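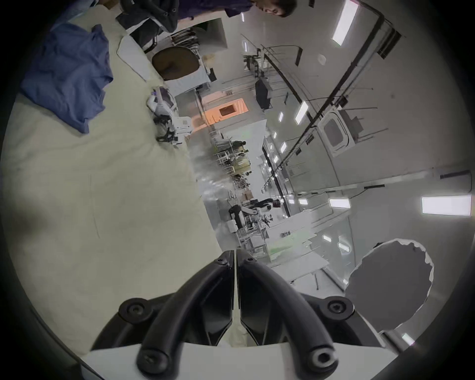 Mohsin Ghauri 中午问我，录制到底从哪一刻算开始：手指第一次动的时候，还是手第一次往布的方向去的时候。他说他看了 Gumeo 里的时间轴，同一天的记录里两种开头都有，如果我们自己都没有统一，Mudel 学到的第一件事就是"有时候先等一等"。

我觉得他说得对，所以今天的笔记从这个问题开始写，别的事情放在后面。

周四，布料任务，Dusia 采集

一、开头和结尾的规定

以前的规定只有一句话："准备好以后开始录制。"写这句话的人是我。现在我再读，发现"准备好"这三个字每个人的理解不一样。有的同事拿起手持夹爪，站到位置上，按下录制，然后看一眼布，想一想从哪里下手，再动。有的同事先想好，手已经在半路上，才按。前一种开头有很长的静止，后一种开头没有静止，可是第一帧的位姿已经离布很近，看不到接近的过程。

上午我把第一批的开头重新看了一遍，用的是 Gumeo 的对齐视图，左右手两条轨迹画在一起。静止段的长度差别非常大。单独看一条，不觉得有问题；把它们叠在一起看，就像一群人排队，每个人离门的距离都不同。

下午开始按新的规定做：

按下录制之前，两只手都停在起始区，手指闭合。
按下以后先做一次完整的张开和闭合，左右一起做。
做完这一次开合，马上去做任务，中间不要停下来想。要想的话，在按下之前想。
任务完成以后，手离开布，再闭合手指，然后停止录制。

开合这个动作有两个用处。一个是对时间：左右两路的开度曲线上都有一个很明显的峰，可以检查两边有没有错开。另一个是切分：后处理脚本找到这个峰，把峰以前的部分去掉，这样每条的开头就一样了。以前我们用拍手的方法对时间，可是两只手都拿着东西的时候没有办法拍手，只好把两只夹爪轻轻碰一下，碰的时候惯性传感器的读数跳得很厉害，后面一小段轨迹会有一个台阶。开合没有这个副作用。

有一点我还不确定：如果 Mudel 在部署的时候从来不做这个开合，而训练数据里切分的位置偶尔晚了一点或者早了一点，它会不会在开头学出一个小的张开动作。我请负责脚本的人把切点放在闭合完全结束以后，再加几帧的余量。先这样，等回放的时候再看。

二、关于"侧手"的讨论

第一批里有很多时间，手腕是侧着的，整个画面跟着转过去，天花板跑到一边，地板跑到另一边。开会的时候有两个意见。

一个意见是应该限制手腕的角度，让数据整齐一些，机械臂在那种角度上也不容易到达。另一个意见是不要限制，人去捡地上的布，手腕自然就会侧过来，如果我们要求大家端平了手去捡，做出来的动作很别扭，速度也慢，那就失去了手持采集的意义。

我自己偏向第二个意见，但是要加一个条件。布在地上的时候可以侧，两手拉布的时候最好不要侧得太多。这有两个理由。第一，拉布的时候两手的相对位姿最重要，侧得太多，其中一只手的镜头可能只看到天花板，看不到另一只手，也看不到布，这一段对学习没有多少帮助。第二，我们的机械臂在那个高度上，腕关节的余量本来就小。

定位方面倒是没有我担心的那么糟糕。侧过来以后，视野里有很多天花板，而天花板上的灯、线槽和空调都是不动的东西，特征点很稳。真正麻烦的是反过来的情况：镜头很低、很近，对着一大片颜色均匀的布或者床单，几乎没有可以抓住的点。这个时候轨迹开始慢慢漂，等手抬起来，看到房间，又一下子跳回去。我在三条记录里找到了这种跳跃，形状非常像，都是在手贴着床面平移的那一段。

处理的办法，我写了两个，都不完美：

办法甲，平移的时候手抬高一点点，让镜头的边上总能看到远处。这个要求容易说，不容易做到，人把注意力放在布上，就忘了手的高度。

办法乙，跳跃超过阈值的记录自动标出来，由人决定是剪掉还是整条不用。阈值现在是我凭感觉定的，应该请 Mohsin 用他那边的标定板量一次，再改。

三、布怎么放

这个问题我们说了很多次，每次都以为说清楚了。

任务的起点是布随便堆在那里，有褶皱。"随便"这个词对人来说很难。人放布，总有习惯。我发现我自己每次都是用右手提起布的中间，往下一松，它落成一个差不多的形状，中间高，四边散开。另一位同事喜欢先揉一下再扔。如果一个下午都是同一个人放布，那一个下午的初始状态就都像是亲戚。

新的做法是放布的人和做示范的人分开，每做完一组就换人放。还有，放布的人不可以看示范的人站在哪里。这条规定是后加的，我注意到放布的人会不知不觉地把布角朝向示范的人那一边，是一种礼貌，可是对数据不好。这样示范的人永远不需要找角，而找角是这个任务里最难的一步。

初始状态我分了几种，写在 Gumeo 的标签里：

散开，至少看得到一个角
散开，看不到角
成团
搭在边缘，一部分垂下去

在地上的和在床上的分开记录，不要混在一个标签里。地面反光，床单不反光，对视觉来说是两件事。地上如果有别的东西，例如一张纸，不用特意拿走，让它在那里。我们不希望模型只在干净的地板上会工作。但是示范的时候不要去碰它，也不要为了避开它绕一个大弯。

四、数字

到今天收工，布料任务一共录了 259 条。

其中 49 条我标成了"待查"。待查不等于不能用，只是现在不放进训练集。待查的原因大部分是开头的问题，就是上面第一节写的那种；小部分是轨迹跳跃；还有 16 条是左右两路的时间错开，这 16 条都来自同一个上午，我怀疑是右边那只的时钟在重新启动以后没有同步。我已经把它们单独放到一个文件夹里，名字里写了"右时钟"，请不要移动。

Mudel 的第一次训练只用了 100 条，是从没有标记的记录里抽的，按初始状态平均抽。我们没有用全部，目的是想知道数量少的时候曲线是什么样子，以后加数据才有比较。训练的结果放在第六节。

五、手指和指垫

Palamarchuk 寄来的第二种指垫，我和 Mohsin 都试过了。它比第一种软，夹薄布的时候比较有把握，不用夹得很用力。缺点是张开的时候有一点粘，布会跟着其中一边的手指走一小段才掉下来。

这对示范的影响我本来没有想到。人遇到布粘住了，会很自然地抖一下手腕。抖这一下，对人来说根本不算动作，做完就忘了。可是轨迹里它是一个很快的往复，而且只出现在松手以后。如果用第二种指垫采集，又用第一种指垫部署，机械臂会学着在松手以后抖一下，没有任何原因。反过来也不好，用第一种采集，用第二种部署，布粘住了它不知道怎么办。

所以结论很简单：采集和部署用同一种。换指垫的那一天，在 Gumeo 里新建批次，不要接着旧的批次录。已经录的里面有没有混用，我需要查一下，我的印象是没有，但是印象不能写进表格。

开度的标定也请大家注意。完全闭合的读数应该是零，昨天左边那只不是零，差得不多，然而夹布的时候布很薄，"夹着布"和"没有夹着"在开度上的差别本来就很小，零点一偏，这个差别就没有了。标定的步骤：先擦干净指垫，然后闭合，读数，保存；张到最大，读数，保存；重复一次，看两次是不是一样。每天早上做，午饭以后再做一次。做的人在本子上签名。

六、第一次回放和第一次训练

先说回放。回放就是把人的轨迹原样交给机械臂，不经过模型，看它能不能走通。我选了几条我认为很好的记录。大部分可以走通，有两条到一半停下来了，都是关节接近极限。看了那两条，人的手从自己的身体前面交叉过去，左手去拿右边的角。人做这个动作没有困难，两只机械臂交叉就很紧张。我在规定里加了一句：尽量不交叉；如果布转了方向，先把布转回来，再拿角。

然后是模型。用 100 条训练的 Mudel，在床上、看得到角的情况下，表现比我预期的好：它会过去，会张开，会在角的附近闭合。闭合的高度常常偏高，夹到的是空气。夹空了以后，它继续往上提，好像手里有布一样，提到正常的高度，再往另一只手那边送。看着有一点难过，动作很漂亮，可是手里什么都没有。

我和 Mohsin 讨论了这个现象。我的想法是，数据里几乎没有"夹空"的例子。我们的示范人员都很熟练，夹空了就觉得这一条不好，停掉，重新来。停掉的那些当时就删了。模型从来没有看过夹空以后应该怎么办，那它当然不会回头。

从今天下午起，夹空的不要删，也不要停。夹空了，就像平时在家里一样，回去再夹一次，一直做完。在 Gumeo 里加标签"有重试"。不要故意夹空，故意的能看出来，手的速度不同，人在装作没夹到的时候手会先慢下来。

看不到角的情况，模型基本不行，它在布的上面犹豫，来回走。这一点我不着急，这个类别的示范最少，人自己的做法也最不统一。有的人先抓中间抖开，有的人沿着边摸。需要先在人之间商量出一个做法，或者商量出我们接受两个做法，然后再录。

七、双手的部分

下午后半段主要录双手拉布，在床上做。一只手先捏住一端，另一只手去捏另一端，两边离开，把布拉直，然后放下、对折。

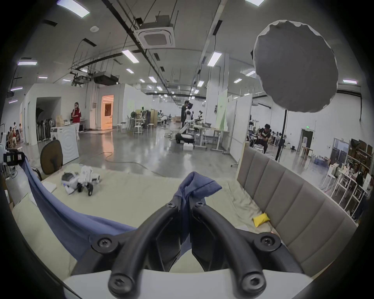
有人在我的初稿旁边写了一句：拉直到什么程度才叫拉直，请给一个人和模型都能判断的标准，不然以后评分的时候我们会吵架。没有签名，看字我也猜不出来。

这句话我想了很久，下面是我现在的回答，还可以改。

我不想用两手之间的距离作标准。布有长有短，捏的地方也不是每次都在角上，有时候离角还有一段。用距离的话，短的布永远"没有拉直"，长的布很早就"拉直"了。

我也不想用力。手持的夹爪上没有力传感器，人手能感觉到布绷紧了，可是这个感觉没有进到数据里。这是我们这套办法的一个缺口，应该写清楚，不要假装它不存在。

剩下的是视觉。我提议这样写：从任意一只手的镜头看，两个捏点之间的布边是一条连续的线，没有折回去的地方，下垂可以有，折叠不可以有。如果还有一块布翻在指尖外面，不影响评分，只要两点之间的那一段没有翻。评分的人只看放下之前的最后一秒。Mohsin 觉得"下垂可以有"太宽，他希望规定下垂的深度。我说那就需要量，量就需要标定好的视角，而我们的视角每一帧都在动。我们没有谈出结果，先按宽的用。

双手的录制还有几件事要记下来，免得下次再犯。

左右谁先。我们没有规定左手先还是右手先。右撇子的同事几乎总是右手先捏。数据里这样的偏向很重。不是每个人都需要改，但是请每个人在一组里至少有一部分是左手先。第一次做会慢，慢没有关系，不要为了快又换回来。

等待。一只手捏住了，在等另一只手的时候，先到的手应该保持不动。很多人会不知不觉地把布往另一只手那边送过去，想帮忙。这在人和人之间是配合，在一个人的左右手之间也是配合，我本来觉得这是好事。但是看了第一次训练的结果，模型的先到手也会送，送的方向却不一定对，有时候正好把角送到另一只手够不着的地方。暂时规定：先到的手不动。等数据多了以后，再放开这一条，看看有没有好处。

近处的手。两只手都拿着布的时候，在一只手的镜头里往往能看到另一只手。这是很好的信息，模型可以用它来估计两手的关系。请不要让袖子或者线挡住夹爪上的标签。线请从手腕的外侧走，不要垂到镜头前面。

地上的线。脚会踩到。录之前把线理到床的另一边，录完再理一次。

站的位置。床有床头的那一边比较难站，人只好从一侧探身过去，这个时候手臂伸得很直，轨迹会变得僵硬。我想每组里保留一些从这一侧做的，但是不要太多。床头附近偶尔有小东西放在床单上，同样，不用收走，避开就可以。

八、光

房间里的光不均匀，有的门里面是橙色的光，顶上是白色的灯。镜头转过去的时候自动曝光会追着亮的地方走，布就变暗，再转回来要等一会儿才恢复。蓝色的布还好，深色的布就看不清折线了。

我试了固定曝光。固定以后布的亮度稳定，可是对着灯的时候，天花板上一大片过曝，定位的特征点少了一些。两个要求是矛盾的：定位希望看清楚房间，模型希望看清楚布。现在的选择是固定曝光，偏暗一点，保住灯周围的特征，布在训练的时候再提亮。这个选择只试了一个下午，不要当成定论。

请不要在一批的中间动灯或者动反光板。要动，就在两批之间动，并且在批次说明里写一句动了什么。不写的话，以后看到颜色不一样，没有人能说出原因。

九、示范的人

这一节本来不想写，Mohsin 说应该写。

人会累。我画了一张图，横轴是一个人连续录的第几条，纵轴是每条的长度。开始的时候越来越短，人在熟练；到了某个地方以后不再变短，开始忽长忽短。忽长忽短的那一段，回头看视频，动作有很多小的修正，捏一下，放开，再捏。它们也许可以当作重试的例子，可是和清醒的时候的重试样子不一样，更像是手不听话。

我建议在变得不稳定之前就换人，不要等本人说累。本人一般不说。换下来的人去放布，或者去 Gumeo 里贴标签，坐着做。

还有语言标注。每条记录有一句说明，写这一条做了什么。我的中文不是母语，我写"把布拉开"，同事写"把布展开"，另一个人写"摊平"。我查了词典，又问了人，这三个说法有一点不同："拉开"说的是动作，"展开"说的是从折叠到不折叠，"摊平"说的是最后的样子。对于人来说差别很小，模型如果带语言输入，就会把它们当成三种任务，或者更糟糕，发现写哪个词和谁在录有关系。我列了一个词表放在共享文件夹，每个动作写一个主要的说法，再写两个允许的说法，由脚本随机替换，不由人来选。词表里有我写得不自然的地方，请直接改，不用问我。

十、还没有做的

查指垫有没有混用，按批次查，从最早的开始。

右时钟的问题。先看日志里重新启动的时间，能对上的话，也许可以把错开的量补回来，这 16 条就不用丢。

请 Mohsin 量跳跃的阈值。他说周末之前没有空，那就等他。

剩下的待查记录要两个人分别看，各自写可以用还是不可以用，写完再对。不要一起看，一起看的时候第二个人总是同意第一个人。

给 Mudel 加"有重试"的数据以后再训练一次，其他设置不变，只看夹空以后它会不会回头。别的指标先不要管，一次改一件事。

交叉手的那两条回放，把视频剪出来，放在新人的培训材料里。

看不到角的做法，找时间大家站在布旁边商量，不要在会议室里商量。

右边那只夹爪有一颗螺丝我觉得松了，已经拧紧，明天早上标定以后再检查一次。如果又松了，就上螺纹胶，用可以拆的那一种。

补一条，晚上写的：Mohsin 回了消息，说开合这个动作在新录的几条里两边对得很齐，脚本已经能自动找到峰。他问旧的记录怎么办，没有开合，切不了。我回答他旧的先用手动切，从床上的那些开始，地上的放在后面，我明天上午和他一起切。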